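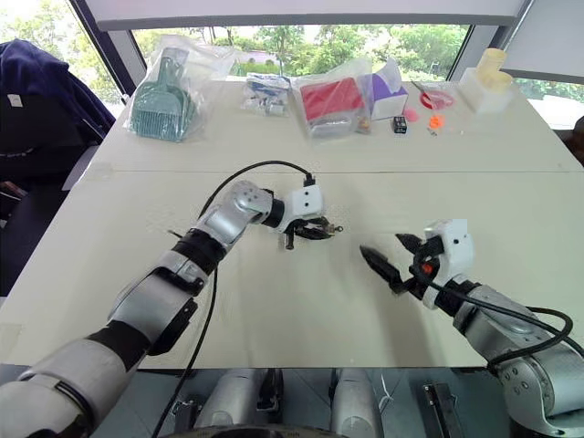 The inventory of the Nornero house began on August 24, 2018, and Gintarė Uibo ran it by the written procedure. Each item was to be named, bagged if it had small parts, and given a line in the ledger. The long white table by the windows was the only surface large enough. Along its far side, behind the seam where the two panels met, stood the things already dealt with, among them a teal plastic scoop in a clear bag. She had entered it as "scoop, toothed, use unknown." The ledger allowed 30 characters for a name. Her aunt's belongings did not respect the limit.

By noon she had reached line 12. The drawers under the stairs held fuses, curtain rings and a tin of keys stamped Zolus. She tried two of the keys in the cellar door. Neither turned. She wrote "keys, not cellar" and moved the tin to the shelf.

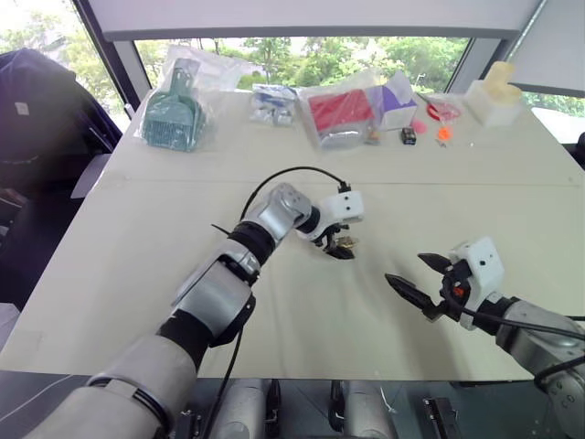

Mwanaisha Nzioka asked from the doorway whether the scoop was staying or going.

"It has a line," Gintarė said.

A line was not an answer, Mwanaisha told her, and besides, it was for the cat.

There had been no cat since February, nine years back. Gintarė crossed out "use unknown," wrote "cat," and went down to measure the cellar lock.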